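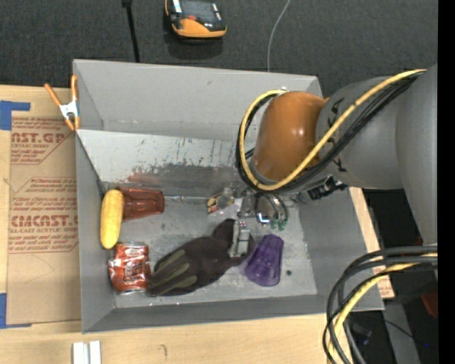 Gray bin on the table, Stirkirley open day

I went to the Stirkirley open day with low expectations and a sandwich, and the sandwich was the right call. The old textile mill has been "reopening" for as long as I have lived in Brostham. Every couple of years there is a new banner on the railings and a new name for the project. The current name is Rerero, which I was told means something, though the two people I asked gave me different answers.

Doors were supposed to open at ten. They opened closer to half past, by which time the line went back past the bus shelter and a man behind me had explained the whole history of the sewer dispute to his daughter.

The first stop was the weaving hall, and I will give them the weaving hall. It is a huge room with north light coming down through the roof, and the original iron columns are still there with the makers' marks on them. You could feel people slow down as they walked in. The floor has been sanded and sealed, a bit too shiny for my taste, and the windows on the river side have been replaced with new ones that copy the old pattern closely enough. If they had stopped there and handed out coffee I would be writing a kinder report.

Instead we were gathered around a model of the site under a plastic cover and talked to by Arturo Lombardi, who is in charge of the development. He speaks well. He told us the finished mill will hold workshops, a café, a "learning floor" and a market, and that it will draw up to 3000 visitors a week in the summer. I asked where they would park. He said the plan encourages arrival on foot. Brostham station is a mile and a half off, uphill, with no sidewalk for the last stretch, so I look forward to seeing that.

Somebody else asked about rents for the workshops. The answer was that rents would be "fair and reflective." Reflective of what, we did not get to. There was a leaflet with a phone number on it.

After the talk we were split into groups and ours was taken up to the old dye floor by Yamila Navarrete. She was easily the best thing about the day. Her grandmother worked in the mill, in the finishing room, and Yamila has spent years going through the wage books, which survived only through being used to prop up a shelf. She read us a page of names and piece rates and then a page of fines. You could be fined for whistling. You could be fined for having a dirty machine and also for stopping the machine to clean it. She had the group completely quiet, children included.

She also said, when I asked, that the wage books do not have a room in the new plan yet. They are in boxes at her house. I would have thought that was the first thing you sorted out, well before the café, but there was a drawing of the café on an easel and no drawing of an archive.

The dye floor itself is half done. One end has fresh plaster and track lighting, the other still has the stained brick, blue up to knee height and a sort of rust color above it. I hope they leave the brick alone. The sample board by the stairs suggested otherwise — three shades of off-white, all of them with names like something you would order for dessert.

We were meant to see the wheel pit too, but it was roped off. Last time I came, under the previous banner, it was also roped off. A sign said access would be "available soon," and the sign was not new.

Lunch was in the yard. Nogueira, the bakery from the market square, had a stall and had sold out of everything savory by noon, so I was very pleased with my own arrangements. The yard gets a hard wind off the river and there is nowhere to sit except a low wall. People stood about holding paper cups and saying it had a lot of potential. It has had a lot of potential since I was in school.

I did fill in the feedback form. It asked me to rate my excitement and left one line for comments, so I wrote on the back. I asked for the wage books to have a proper home, for the workshop rents to be published before anyone signs anything, and for a bench.

The next open day is planned for December, when the market hall is supposed to have its roof finished. From the yard I could see tarpaulin and sky. I will go anyway, mainly for Yamila's talk, which she says will cover the strike. Bring a coat, wear flat shoes for the stairs up to the dye floor, and get to the bakery stall early if you want anything with cheese in it.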